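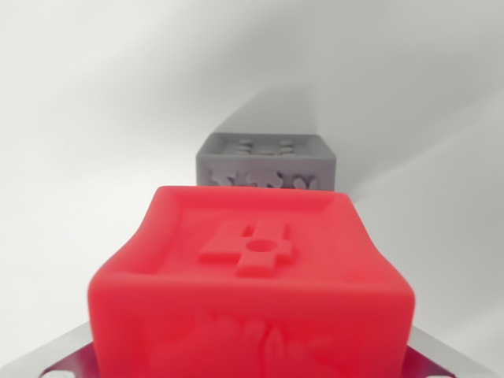

A red cube with a raised rim and a blocky symbol on its top face.

Hillach to move sauce filling to Korkton site

Food producer Hillach is to move the filling and capping of its table sauces to its plant at Korkton, where a second line is being fitted in a former dry goods store. The change takes effect in September. Cooking will stay at the Edwards Road works for the time being, with finished sauce carried between the two sites in insulated tanks.

The new line will fill 3,000 bottles an hour in the 250 ml and 500 ml sizes. The existing line at Korkton, which handles jams and fruit spreads in glass, is not affected and will keep its present shift pattern.

Svenja Hämmerli, head of operations, said the old filling room had become the slowest part of the process. "We can cook a batch of brown sauce in less time than we need to bottle it," she said. "The kettles stand full and waiting, and that costs us steam and labour."

Equipment for the line is being supplied by Trimimard. It consists of a bottle rinser, a piston filler with 14 heads, a screw capper and a labeller. The filler has been chosen to cope with sauces that contain pieces of onion and pepper, which tend to block narrower nozzles. Product will be filled hot, and the bottles will pass through a cooling tunnel before they are labelled.

Storage at Korkton has been enlarged to 2,459 pallet spaces. The extra racking is in the east bay and will hold empty bottles as well as finished stock. Caps and labels will be kept in a separate locked area, as at present.

Ginevra Caputo, who manages product quality at Hillach, said recipes would not change. Trial batches of tomato ketchup, brown sauce and chilli relish will be filled on the new line and kept alongside samples from the old one, then checked for colour, thickness and acidity. Shelf life on the label stays the same -- 18 months unopened -- until the results have been reviewed.

Retail customers will see one difference. The flip-top cap on the 250 ml bottle is to be replaced by a plain screw cap, and case codes for that size will be reissued. Nkechi Ekwueme in the sales office is sending revised product sheets to wholesalers and asks that orders under the old codes be placed before the end of August.

Staff from the old filling room have been offered posts at Korkton or in the cook house. Training on the new filler will be given on site by Trimimard engineers over 5 days.

Hillach has not said what it will do with the old filling room. A decision on whether cooking should follow the bottling line to Korkton is expected next year, Hämmerli said.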